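Section 3. Handling cups with two arms

3.1 Before you start
Many customers ask if the Fallholm arms can already clear a kitchen table. Not alone. They can lift and move light cups while a person stays near.

1. Spread the cloth and fasten it with binder clips.
2. Check that the loose wires can move freely.
3. Start the arms at low speed.

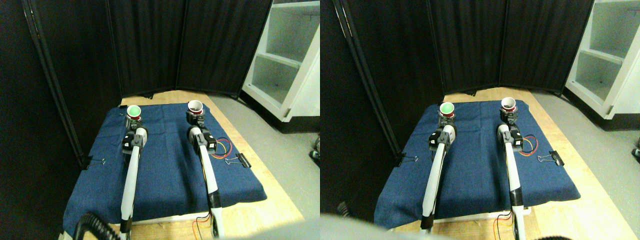
4. Wait until both arms stop, then select the next task. Do not reach between the arms — use the stop button first.

Note: Small wrinkles in the cloth are allowed. Large folds must be made flat by hand.

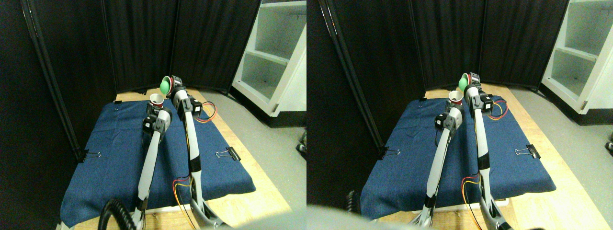

5. If a cup falls, press stop and put it back yourself. The arms do not search for it.

Caution: Never use hot drinks or glass. For error 3758, write to Oldřich Tóth at the Drummond office.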